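Dullow Patient Claims Desk: Frequently Asked Questions

Most people who read this page have had treatment that went badly, or are close to somebody who has. Most also arrive with advice picked up from a TV ad or a cousin. We're doubtful about a lot of that advice, and we're doubtful about some of what our own trade says too. The answers are general. They aren't legal advice on your case, and deadlines in particular depend on your state.

Something went wrong in surgery. Do I have a case?

Maybe. A bad result by itself doesn't give you one. Surgery fails sometimes even when everybody in the room did the job properly, and the form you signed probably listed the very thing that happened to you. To win, you generally need to show that the care fell below what a reasonably careful provider would have given, and that the poor care caused harm you wouldn't otherwise have had. The second part sinks more claims than people expect.

I was told my case is a slam dunk. Should I believe it?

Ask who told you, and what they had read when they said it. If they hadn't seen your chart, they were guessing. If they were hoping you'd sign something, they were guessing with a motive. We would be wary of any firm that puts a dollar figure on a claim during the first call.

Is your first call really free?

Yes. It's also short, and it's partly us deciding whether we want the case. You should know that going in. "Free consultation" sounds like a gift, but it works as a screening interview for both sides, so ask your own questions and take notes.

How do I get my records?

Write to the records office at each place that treated you and ask for the complete chart, including nursing notes, medication logs, imaging and the consent forms. Don't settle for the summary on the patient portal. Portals leave things out, and the discharge summary is often written by a person who wasn't there for the part you care about. There may be a copying fee. Keep the envelope or the email that the records came with, as the date can matter.

Check the page numbers when the chart arrives. We have seen a chart from a clinic in Sevham that jumped over an entire night shift. A second request brought the missing pages. That could have been a copying mistake, and we have no proof it was anything else, but a client who hadn't looked would have sent an expert half a story.

Should I write down what happened?

Yes, and do it soon. Put down times, what was said, and who said it, as near to word for word as you can manage. Mark the parts you saw yourself and the parts other people told you about. Don't share it on social media. Posts get found, and a cheerful picture from a cookout will be held up as proof that you're fine.

One warning: notes aren't automatically private. Ask a lawyer before you hand a copy to anyone, and never go back and "improve" an old entry. Add a new one with the new date.

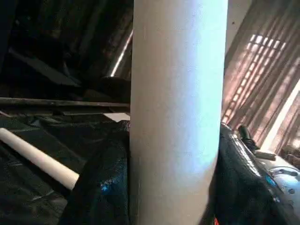

Can I rely on my own photos as evidence? Up to a point, and less than you'd hope. People send us pictures of wounds, wards, medicine bottles and bits of equipment, and they're usually sure that each one settles the matter. A photo shows what a thing looked like at one moment. It doesn't say who put it there, whether it was used on you, or what it was for. Take a close view of a thick white tube with a thinner one beside it, ending in a rounded cut end: a jury could be told almost anything about that, and the other side would have its own version ready. Send the photos anyway, in their original files, with a note of when and where you took each one. Just don't build the claim on them.

The hospital has apologized. Doesn't that prove fault?

Usually not. Many states have laws that keep some expressions of sympathy out of court, and those laws vary in how far they go. "We're sorry this happened to you" is worded with care. It may well be sincere, too. Write down exactly what was said and let a lawyer in your state tell you what it's worth.

They want to do their own internal review first. Should I wait?

Cooperate if you like, but don't stop your own clock. The review is run by the organization you may be suing, on its own schedule, and you may never be shown the full findings. We know of one at Broltside that ended in a two-paragraph letter thanking the patient for helping the clinic learn. What the clinic had learned wasn't mentioned.

How long do I have to sue?

It depends on the state, on the kind of claim, and sometimes on when you found out, or should have found out, about the harm. Claims involving children or government-run hospitals often follow separate rules, and the notice period for a public hospital can be startlingly short. Please don't work this out from a web page, including this one. Call somebody licensed where you were treated.

What does it cost?

Most firms in this field, ours included, work on a contingency fee, meaning we take a share of whatever you recover. You'll hear this called "no win, no fee." The fee is only part of the bill. Expert witnesses, records, filing and depositions all cost money, and the contract decides who pays for those if you lose. Read that section twice. In our contract, case expenses come out of the recovery, and if there's no recovery we absorb them. Some firms do it the other way around.

You should also ask whether the percentage is figured before or after expenses come off. Suppose expenses run to $3,000 and the fee is 40 percent. If the fee is figured first, it is also being charged on the money that went to expenses, and you take home $1,200 less. On a big case the gap grows fast.

Why do I need an expert?

Because a judge isn't a doctor. In many states you can't even get started without a statement from a qualified professional who has looked at the records and believes the care was substandard. Experts are paid, and the other side will point that out. Their experts are paid as well.

Be suspicious of an expert who agrees with everything. A useful one will tell us which half of your complaint won't hold up, and we'd much sooner hear it early.

Will my case go to trial?

Probably not. Many claims settle, and others are dropped or dismissed. Settling isn't always a triumph, whatever the press release says. It often comes with a confidentiality clause, and it nearly always comes without an admission. If what you want most is for a certain doctor to say "I did this," a lawsuit is a poor tool for getting it.

Can I drop the case once I've started?

In most situations, yes, but ask two things before you do. Can you file again later if you change your mind? And will you owe the other side's costs? Clients sometimes assume that withdrawing puts everything back the way it was. It might not, especially if it's done late. Your contract with your own lawyer may also say something about leaving early.

Should I complain to the licensing board as well?

You can. A board complaint is separate from a lawsuit and won't pay you anything. Boards look at whether a provider should be disciplined, and many complaints close without any public action. Talk to your lawyer about timing, as whatever you write to the board may turn up later in the lawsuit.

What about those online claim calculators?

We tried one called Vávra with the same made-up injury entered 8 times, changing only the zip code and the order of the answers. The estimates didn't agree with each other, and every one of them ended in a form asking for a phone number. Draw your own conclusions about what the tool is for.

Do you take every case that comes in?

No. We turn most of them down, and a refusal from us doesn't mean you weren't harmed. It may mean the likely recovery is smaller than the cost of proving it. That's an ugly fact about how these cases get paid for, and we can't argue it away. If we say no, get a second opinion, and get it quickly, because your deadline keeps running while you look.

How do I reach you?

Use the contact form or call the Dullow office before 5 p.m. Leave the records at home the first time. Bring the dates.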